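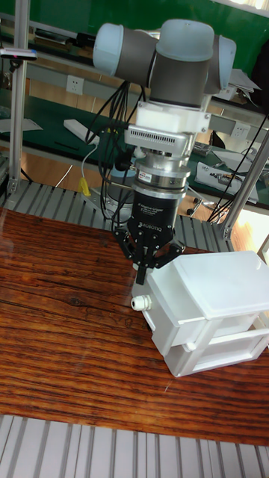 A label has two jobs, to stay attached and to stay readable, and most of the ones in my house fail at the first or the second within a few years. I have been replacing them since May and have ended up with opinions on materials, adhesives and lettering. The simplest distinction is between text printed on the thing itself and text on a separate piece stuck to it. White lettering straight on a black body, like the "Adaptive Gripper" and ROBOTIQ text, has no edge to lift and strong contrast. The small red-and-white label higher up, on the silver coupling, is the second sort, and the second sort is what most of us are limited to at home. Nearly everything below concerns the second sort.

The starting point was the consumer unit. The previous owner of the house had labelled the breakers in pencil on masking tape. The tape had gone brown and the adhesive had migrated through it, so that the pencil sat in a sort of varnish. Two of the labels had fallen off altogether and one of the remaining ones was wrong (it said "landing" and controlled the immersion heater). I drew up a correct list, had it checked by the electrician when he came to do the inspection, and then had to decide what to write it on.

Paper labels

Ordinary white paper labels are fine indoors on cardboard and on painted wood that is not handled. On plastic boxes they hold well at first and then become impossible to remove cleanly, while on polypropylene jars they tend to fall off of their own accord. Inkjet print on paper runs at the first touch of a damp hand. Laser print does not run, but it cracks along any fold. Pencil is better than either for permanence, and I would still use it for archive boxes, where the writing is large and the light is low.

Ballpoint fades more than people expect. I have a tin of screws labelled by my aunt, Waltraud Hagedorn, which stood on a south-facing sill, and the only way to read it now is to tilt it and look for the groove left by the pen.

Laminated tape

This is the tape that comes out of a handheld label printer, with the text sandwiched beneath a clear layer. It is what I used on the consumer unit. The text cannot rub off, and the tape comes in black on white, white on black and various other combinations, of which black on white or black on yellow are the most use. White on black looks smart on dark equipment but is harder to find in a dim cupboard, as the label itself disappears and only the letters show.

The weak point is adhesion to textured plastic. The standard adhesive touches only the high points of the texture and the ends begin to curl. There is a strong-adhesive version, which costs more and is worth the difference on anything rough or slightly greasy. Whichever is used, the surface should be wiped with isopropyl alcohol and left to dry, and the corners should be rounded off with scissors. Square corners catch on sleeves and cloths. I rounded the corners on half of the pantry labels and left the other half square. The square ones are the ones I have had to press back down.

Garden labels

Outdoors is another matter. The stopcock and the valves for the garden taps were marked with plant labels and "permanent" marker. The marker lasted one summer. The pigment in most black markers is really a dye, and ultraviolet light destroys it. Paint markers use actual pigment and do better, and the old-fashioned garden pencil, which is a soft graphite, does better still on matt plastic.

Johanna Mayrhofer, who has the garden behind ours, uses strips of soft aluminium embossed with a blunt point. Nothing fades, there being no ink. The drawback is that they can only be read close up and at an angle, so they suit apple trees and are no good for a valve that must be found in a hurry. For valves I settled on engraved two-layer plastic, ordered from Tolside in Urthorpe. The face is cut away to show the core colour beneath. I had 17 of them made, with two holes each, and fixed them with stainless screws. The sheet was supplied with an optional adhesive backing, which I declined.

Size and wording

Letter height matters more than typeface. My rule is a height of 20 mm for anything to be read from across a room and whatever fits for anything read from arm's length. I dislike all capitals for more than two words. Lower case has a more distinctive outline, and "Kitchen sockets" is quicker to pick out of a column than the same thing shouted.

Wording should name the function first and the location second: "Cold main – utility room" and not the reverse. Numbers alone are a false economy. A numbered valve needs a key, the key is kept in a drawer, and eventually the drawer is cleared out. I do number things, but only in addition to the name.

Dates are useful on filters, batteries and jars, and a nuisance on anything else. Roswitha Baumgart wrote to me after my previous post to say that she puts the date on the underside, which keeps the front clean. I have adopted this for the water filter and the smoke alarms.

Removal

Warm air from a hairdryer for 30 seconds will soften most acrylic adhesives. Peel slowly and flat against the surface, not upwards. Residue comes away with white spirit on glass and metal, but test it first on painted surfaces and do not use it on polystyrene, which it can cloud. The brown masking tape on the consumer unit cover needed three goes and left a faint rectangle under each breaker that I have simply put the new labels over.

The loft boxes are still to do. They are in pencil, and can wait until the weather cools.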